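Renting a desk at Derano: frequently asked questions

Do I get the same desk every day?

If you pay for a fixed desk, yes. If you pay for a floating desk, you get whichever one is free, and you will find that the regulars have opinions about which ones are free. The seats by the window go first. The one next to the printer goes last, for reasons that become clear the first time somebody prints a thesis.

What time do you open?

The door code works from 7 a.m. The heating works from a bit after that. Bring a sweater in January.

Can I leave my things overnight?

On a fixed desk, sure. On a floating desk, everything has to be gone by closing, including the mug. Anything left behind goes in the lost property drawer, where it joins a great many phone chargers and one very good umbrella.

Do you supply stationery?

Paper for the printer, yes. Pens, no. We used to put out a jar of them every Monday and the jar was always empty by Tuesday lunch, so now it's bring your own. A pen left on a desk is fair game for borrowing, and we won't be holding hearings about it. 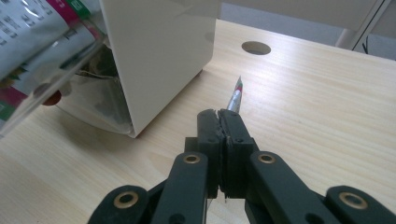

How much printing is included?

You get 100 pages a month. After that it's 10 cents a page, added to your next bill. Last June one member ran up 1,473 pages and was surprised by the total. We were surprised by the toner.

Can I take calls at my desk?

Short ones, in a normal voice. For anything longer there are 2 phone booths by the kitchen, bookable through the Findix app. If the app says a booth is free and there's a person in it, the person wins - please don't knock on the glass and point at your screen.

Is the coffee free?

Yes, and it tastes like it. The Vustia bakery across the street does a better one, and members get a small discount if they remember to ask before paying.

How do I cancel?

Email the front desk before the end of the month and you're done. Fixed desks need a full month's notice. Hand back your locker key on the way out - we are down to almost none.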